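5.3 The arm stops during the lever task

The Bredholm cell can stop with fault 42 when the gripper meets a force over the limit of 40 N. Do not restart from the screen at once.

1. Press the stop button and wait 2 seconds.
2. Look at the gripper fingers and the board from outside the rails.
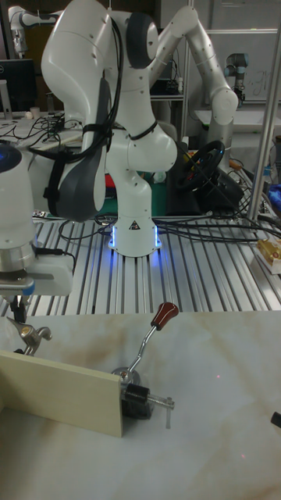 Can I push the arm away by hand after fault 42?
Only after the brakes are released from the service menu, and with a second person at the stop button.

3. Write the fault in the log, then open the service menu and choose Release.
4. Move the arm up slowly, until the fingers are free. 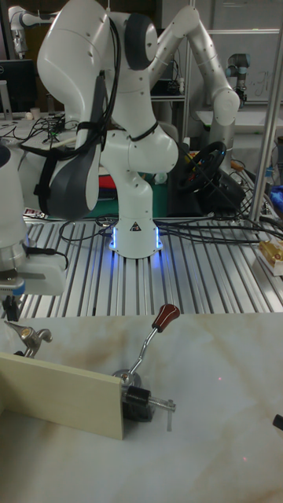 Fault 42 often comes back when the fixture has moved. Before you clear it, check the black clamp that holds the lever to the table edge, and tighten the T-handle screw by hand if it turns.

Caution: if the fault comes again, leave the arm stopped and call Ziad Haddad.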